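Home | News | Members | Workshop | Contact

What should we spend the money on?

Budget time again, and this year I've been handed the robot page of the spreadsheet (thank you, Gemma Dal Bello, I owe you one!). We have 2,132 pounds left for the arm between now and the end of January, and a wish list that would swallow it twice over. The arm is spending its days on towels and tubs at the moment, so that's what I've been planning around.

My first thought was fingers. I had a quote from Tandex for 6 spare pairs and nearly fell off my chair, but two pairs is well within reach. Ours are scuffed and dusty all over, and a towel is exactly the sort of thing that leaves fluff behind. I'd also like a tin of decent brushes – cheap, and always missing when I want one. 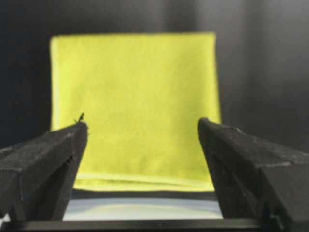
Cloths, tubs and other small stuff

I always forget this bit and then end up paying for it out of the tea money. Microfibre cloths go limp after enough folding, and a limp one doesn't behave like a new one, so I'm putting in for a pack of 30. Same yellow-green as now, please, as I don't want to change the colour halfway through. Clear plastic food containers come in sleeves from Prorkow and cost next to nothing, so I've asked for a sleeve and a few odd sizes to try.
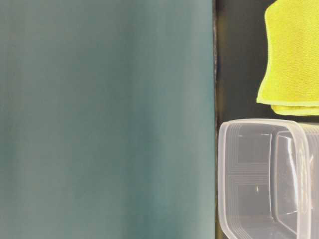
Then there's the big one, a second camera to swap in when the old one sulks. Sullent do one for just under 1,000 and the Âu is dearer but comes with its own bracket. I've gone back and forth on this all month! My feeling is that we buy the Sullent, bodge a bracket ourselves and keep what's left for repairs, which we never budget for and always need. A service visit is the other thing I'd happily argue for, if anyone wants to argue with me.

If you use the arm and there's something I've missed, drop me a line or scribble it on the sheet by the kettle before I send the figures off. Part numbers and prices very welcome – "a better one" is hard to put in a spreadsheet.

Recent items
Kettle rota: the new version
Shelf labels, round two
Notes from the Prorkow open evening
Who has the long Allen keys?

Contact the newsletter | Copyright the authors | Back to top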